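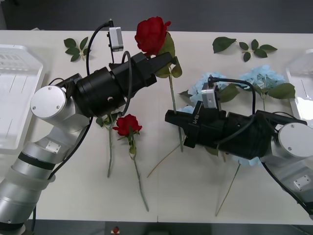 I went to the open day at Britemwood for the parking, which was free, and stayed for the artificial flowers. My sister had promised me a craft fair. It was more of a building with signs taped up in it, but the signs were good and the coffee was hot, so I followed them upstairs to the flower tables.

The man on the door handed me a leaflet stating that Briltadik, who supply the stems, list 2048 different items in their catalog, of which 1725 are flowers and the rest "sundries." I spent a fair part of the morning wondering about the sundries.

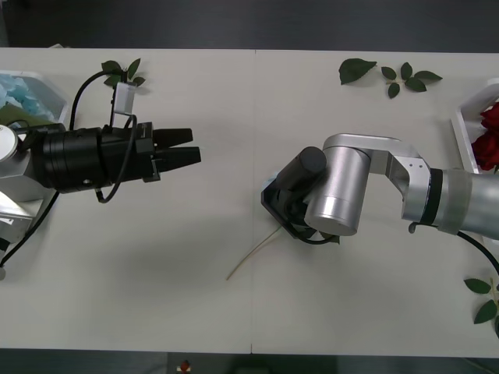

Arranging fake flowers has rules, I was told, and most of them concern greenery. You are meant to put the leaves in first and build up to the showy stuff. My own instinct is to grab the biggest rose and then panic. A small sprig of green leaves had been left on the white table, next to a tray of crumpled light blue tissue paper, and I felt a certain kinship with it. It's always the filler that gets left over. At home I have a drawer of it, going back to a wedding in February when I took the centerpiece and then couldn't find a vase with a wide enough neck.

The talk was given by a Mr. Stankevičius – I never caught the first name – and ran to 17 minutes on the subject of petals. Cheap ones are stamped flat and stay flat. Better ones get shaped, so the outside ones curl back and the middle stays shut tight. He held strong views on glitter, all of them negative, and I'd have happily listened to more. 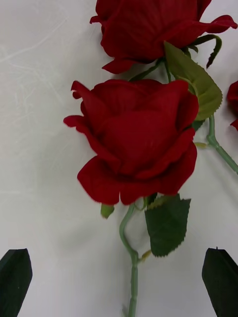 Vesna Radulović wanted to know how you were supposed to clean the things, as hers had gone gray on top of the bookcase and she had tried the hair dryer. A soft paintbrush, said Mr. Stankevičius, working from the middle out, and never the kitchen faucet. She wrote this down. So did I, on the back of the leaflet, knowing perfectly well I don't own a soft paintbrush.

After that we were free to wander and have a good look at the roses, and I took mine very close up.

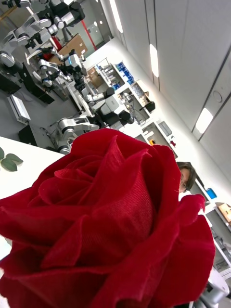 At arm's length a fabric rose can fool me completely. Get nearer and you start to see the weave, and a few threads coming away at the edges, and I found I liked it more for that. My grandmother's hats were the same. She trimmed the threads with nail scissors every spring and swore at them.

The gift table by the exit was run by Bultley and charged $4 a stem, which seemed steep until I'd bought three. They are now in a milk jug on the windowsill. The neck is too wide.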